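Protective stop / collision detection trips only in the right half of the bin

Posted in: Arms and grippers > Faults and safety

Baltasar Toledo
Member, 14 posts

I have a KUKA arm picking mixed loose items out of a metal bin on a tabletop. The gripper is a pneumatic one with two fingers, on brackets we made ourselves. Since May the arm has been stopping with a collision detection message during the descent into the bin. The bin has not moved and the program is unchanged apart from the items, which we swap regularly.

What I have so far:

Out of 751 logged descents, 29 ended in a stop. Of those, 23 were in the right half of the bin, the side nearest the robot. The rest were spread over the left half and I can explain most of them by the finger landing on an item.

The stops in the right half happen with nothing under the finger. The tool is still well above the floor when it trips. If I acknowledge and jog straight up, then run the same descent again, it usually completes.

I have checked the payload data (the mass is correct, weighed on a bench scale), the bin position against the base frame, and air pressure at the regulator. Lowering the speed makes the fault rarer but does not remove it. Widening the detection limits also makes it go away, which I do not want to leave in place because people reach into this bin to reset the items.

Is this a tool data problem, or should I be looking at a joint?

Valeriano Villalobos
Moderator

Leave the limits where they were until you have found the cause. A detection threshold that has been widened to hide a nuisance trip will also hide a real contact. Also, collision detection is not a substitute for a safe stop condition when somebody has a hand in the bin. The reset should be done with the drives off, whatever the limits are set to.

On the fault itself: a trip that depends on position and not on the item is seldom payload mass. It can be center of gravity, but then I would expect it in other poses too. A common cause is the hose and cable bundle. The controller compares measured torque with modeled torque, and it has no model of the bundle. When the arm folds back to reach the near side, slack in the bundle has to go somewhere. If it catches on a fixed object or gets squeezed between the wrist and the link, the wrist axes see a load that should not be there.

Test it in this order.

1. Trace the measured torque of the three wrist axes over one good descent on the left and one on the right. Compare the last part of each.

2. Run the right-hand descent in reduced speed mode and watch the bundle from outside the fence, not the fingers.

3. Repeat with the bundle re-tied so that the loop at the wrist is shorter. If the torque trace flattens, you have it.

Look at anything standing up from the rim of the bin while you are there. I had a cell at Zernow where a loop of hose was hooking a bracket about once a shift, and the stop always came a little after the hose had let go, so there was nothing to see when we got to it.

Post a picture of the arm at the low point of a right-hand descent if you can.

Baltasar Toledo
Member, 14 posts

Low point of the descent, right half:
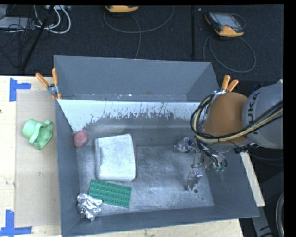

Gripper down in the right half. Bundle loops around the orange-brown section toward the right clamp.

The bin is held at the upper corners by two spring clamps with their handles up. I had never considered the right one as an obstacle because it is clear of the gripper in the simulation — the simulation does not include the hoses.

Traces are done. Left descent is flat. Right descent shows a ramp on axis 5 starting in the last third of the move, with a step at the end of the ramp on the runs that trip.

Henriques_cell2
Member

same thing on ours, it was the air fittings leaking. change the fittings

Valeriano Villalobos
Moderator

A leaking fitting gives you a weak grip or a slow finger. It does not put a ramp on axis 5 before the finger has touched anything. Check them, but separately.

The ramp followed by a step is consistent with the bundle loading up and then releasing. I would not call it proven from one still. Take the right clamp off, fasten that corner with something that stays below the rim, and run the same set of descents before you touch the dress pack. Change one thing at a time. Then shorten the loop, but move every axis through its full working range by hand jog afterward, as a loop that is too tight will pull on the connector and give you a different fault.

Put the original limits back before the test or the count means nothing.

Baltasar Toledo
Member, 14 posts

Limits restored. Clamp comes off tomorrow and I will post the new traces with the trip count.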